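Pre-session inspection checklist: handheld gripper recording, Danlow site
Method: two-handed demonstration capture for the Rondach policy
Checked by: Viorica Yordanov
Second check: Hauke Kleinschmidt
Date: 15 Dec 2024

Mark each item OK, ACTION or N/A. Anything marked ACTION needs a comment and a name. Do not start recording with an open ACTION in section 1 or 2.

Section 1. Floor and walking area

1.1 Floor dry and swept – OK
1.2 No loose cables across the walking area – ACTION
Comment: Striped cable to be taped down along its full length before anyone walks with the grippers. Coiled white cable to go back on its hook. Edin Jurić.
1.3 Chairs moved clear of the operator's turning circle – ACTION
Comment: Push them back to the wall. The operator is looking at the grippers and will not see a chair base until they have kicked it. Edin Jurić.
1.4 Bags and coats off the floor – ACTION
Comment: Same as in March. Please use the lockers.
1.5 Glare from ceiling lights – OK with comment
Comment: Polished tiles give strong reflections. Tracking held in the test run, but see 3.3.

Section 2. Grippers

2.1 Fingers free of cracks and splits, left and right – OK
2.2 Finger pads firmly bonded – OK
Comment: Right pads replaced by Valdis Kütt after the last session. Old ones were lifting at the tip.
2.3 Full open and full close without sticking – OK
2.4 Markers flat, clean and not peeling – OK
Comment: Wipe with a dry cloth only. Spirit cleaner dulls the print.
2.5 Indicator light green on both units before the operator picks up a task – OK
2.6 Cable has enough slack for full reach and is not looped round the wrist – OK
Comment: Check this with the arms out in front, standing. It always looks fine when the operator is sitting down.
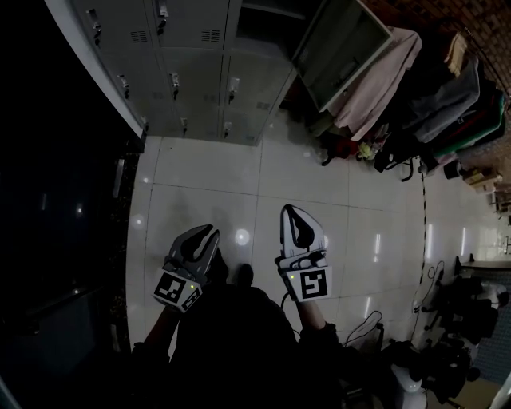
Section 3. Recording and tracking

3.1 Clocks matched between both grippers and the head camera – OK
3.2 Calibration run of 40 seconds saved before the first task – OK
3.3 Marker dropouts in calibration run – OK with comment
Comment: 6 short dropouts, all on the left unit, all when it was turned towards the windows. Limit for a valid session is one per task, so the blind should be down for the real recordings. Beathag Pollock has compared runs with the blind up and down, and the trained policy closes too early on grasps learned from the runs with gaps. We now throw those demonstrations out instead of filling them in.
3.4 Free space on the recording machine – OK

Section 4. Operator

4.1 Operator has read the task sheet – OK
4.2 Closed shoes, no dangling sleeves or lanyards – OK
4.3 Rest break after every 3 tasks – OK
Comment: Wrist ache was reported twice last month. Stop at once if it starts, even in the middle of a task. A part-finished demonstration can be deleted.
4.4 Second person in the room – OK

Result: hold until 1.2, 1.3 and 1.4 are closed. Recheck by Hauke Kleinschmidt, then copy this sheet to the Vidmar folder with the session log.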